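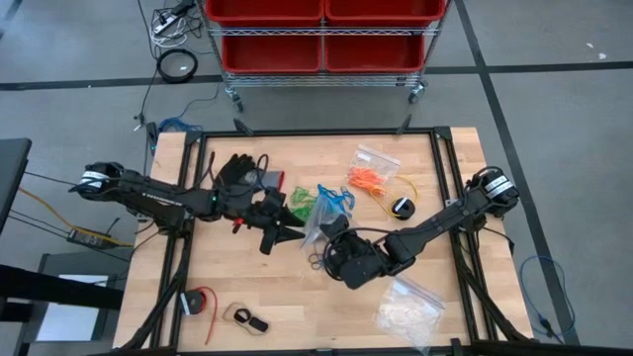
Avinska two-arm bench kit - anyone paying for this?

Board: Small shop automation
Started Apr 10, 2025

spsarras
We bag small stuff. Rubber bands, cord, spools, little fittings, all in zip-top bags, all day. The Avinska rep wants us to take their two-arm bench kit on a 30 day trial and then 1,195 a month after that, arms and table frame and "skill updates" included. I read the brochure twice and I still can't find a cycle time in it. Has anyone here run one on soft goods? I don't mean blocks and cups. Bags.

tsaobench
Had one in July at the Flornholm site. Picking was okay. Opening a zip bag was not. It would get hold of the top edge fine and then sort of think about it. We sent ours back before the trial was up.

kao_su
What firmware was that on, though? July is a long time ago for these. We have had ours since the winter and the bag handling is a different animal now. It's slow, I'll give you that.

tsaobench
Every vendor tells me the last version was the bad one.

spsarras
@kao_su how slow is slow? A person on my line does a bag in 7 seconds and she's talking the whole time.

kao_su
Slower than that. I'm not going to quote a number because it depends on what's going in. Stiff parts are quick. Anything stretchy that tangles, you wait. Photo from our bench if it helps, the clear bags are the hard ones.

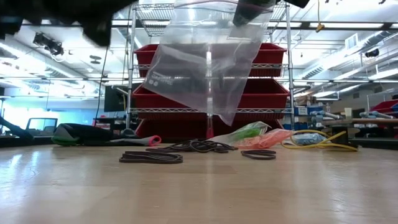 Clear bag held at the top edge, belts and cords still on the table.

Sze-wing
OK but that is a picture of a gripper holding a bag. My issue was always the step after. Who opens it, who fills it, who zips it? If the answer is "the operator" then I have rented a very expensive clothespin.

kao_su
It has two arms. One holds, the other one works. I didn't say it does every bag.

Sze-wing
So which ones does it not do? That's the number I'd want in writing before I signed.

chiang_th
I do installs (Gratcombe, so I sell a competing cell, take this with salt). The arms are decent for the money. What people miss is the setup. You will have cables on your floor and you will spend the first week moving parts two inches to the left. The monthly price doesn't cover that week, or it didn't on the quote a customer showed me.

spsarras
Mine doesn't mention setup at all. I asked and was told it's "typically self-serve."

tsaobench
lol

MKashindye
Going to disagree with the pile-on a little. We pack replacement belts and rubber loops, and it's the job I can't keep anyone in. If a machine does nearly half of it, badly, overnight, that still helps me. You're all comparing it to your best packer at 10 in the morning.

Sze-wing
Fair, but does it run overnight? With no one there? Mine stopped and waited for a human whenever a bag slipped.

MKashindye
I haven't bought it. I'm asking the same thing you are.

chiang_th
Ask them to leave it running on your own parts for a full shift while you do something else. If they want to bring their own bags, you've learned something.

kao_su
That I agree with. Ours earned its spot on our own stuff, on the clear bags too, but I wouldn't have believed a demo either.

spsarras
Okay. I've written back and asked for three things - setup cost on the quote, a list of bag types they won't stand behind, and a full shift on my parts with my people nowhere near it. Rep says he needs to check with someone about the second one. Will post when I hear.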